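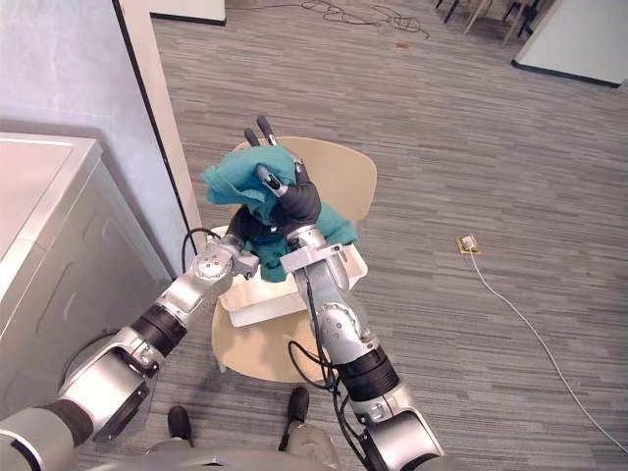
Home Stories Serials Contributors Submit Contact

The Grakcombe Towel

By the time I agreed to go and look at it, Perla Alvarado had spent sixteen weeks and most of a redundancy payout on a pair of arms, and she wanted me to say it was money well spent. I had told her on the phone that I wouldn't. She said come anyway, there was cake.

The Grakcombe shared workshop is up the back of Flanagan Street, past the tyre place. I'd been a member once, for a year, and in that year I made half a stool. Most people's projects went the same way. You paid your sixty dollars a month and you got a shelf, and the shelf filled up with things that were nearly working. I have seen a nearly working kiln. I have seen a nearly working kayak, and I helped carry it to the tip.

Perla's was called Rinura. She'd named it before she'd bought a single bolt for it, which I took as a bad sign.

"It does laundry," she said.

"It does all the laundry?"

"It does towels. It's learning towels."

My mother did towels with a baby on one hip and the cricket on. I didn't say so, but Perla has known me since Year 9 and could probably hear it. She gave me the cake and a stool – a whole one, somebody else's – and told me to keep my feet away from the cables.

I'll say this for the thing: it didn't hum or flash at me or greet me by name. I had been ready for it to greet me. It reached out, took hold of the towel, and then appeared to think about that for long enough that I finished my slice. When it moved again it moved the way my uncle used to back a trailer, a bit one way and a bit the other and a lot of stopping.

"What's it doing now?"

"Finding a corner."

"The corner's there."

"You can see it's there," Perla said. "It has to find it."

I asked how long a towel took. She said six minutes on a good run. I asked about a bad run, and she went to fill the kettle. 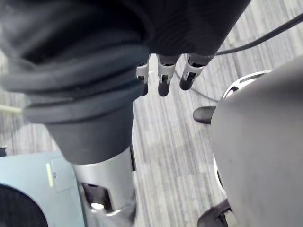

Rinura's hand above the carpet.

With Perla gone I got down on my knees for a proper look at the fingers. I don't know what I was expecting. I think I wanted to find something shoddy, a cable tie or a blob of glue, so that I could be kind about it later. It was neater than that. It was a good deal neater than my half a stool. It did look sleepy, hanging there, and I caught myself keeping my voice down when I said "well, go on then" to it. It didn't go on.

Perla came back with the tea and a school exercise book. She had written down every towel. The entries went to ninety-six and the handwriting got worse as they went. There was a column for what had gone wrong, and in it she'd put things like "let go" and "let go again" and once, in capitals, "KNOT". I turned the pages looking for a column of what had gone right. It was a tick, now and then, in pencil.

"Rollata would have sold me one finished," she said. "For the price of a car."

"Does theirs fold towels?"

"In the video it does."

We both knew what we thought of the video. It was the first thing we'd agreed on all evening, and it cheered her up more than the cake had.

She wanted to show me it could manage something besides a towel. I said it hadn't managed the towel yet. She said that was a narrow way to look at it, put some black fabric down on the white top and stood back with her arms folded, the same way she used to wait outside the maths room for results.

It came down slowly. I admit I leaned in. One finger settled on a bit that stuck out at the side and stayed there, quite gently, like someone holding your place in a book.

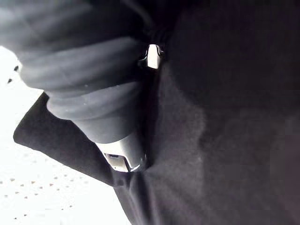

Xóchitl Cuautle called across from the lathe that we could stand there till May if we liked, it was the second hand that always stuffed it up, and had Perla changed the timing like she'd been told?

"I changed it," said Perla.

"Which way?"

Perla looked at the exercise book. She turned back a page, then another. Then she said a word that wasn't allowed in the workshop and went to find her laptop, and Xóchitl went back to her table leg.

So I sat with it. The finger stayed where it was. I drank my tea and then, as it was going cold, I drank Perla's. I still didn't think anyone needed a machine for this. I could have folded whatever it was, and the towel, and swept the floor. I've had a long time to get good at towels and I can't say I ever enjoyed one.

"Don't touch it," Perla said from behind the laptop.

"I wasn't going to."

I put my hand back in my lap.

"Right," she said. "Ninety-seven. Write it down for me, would you?"

I found the pencil.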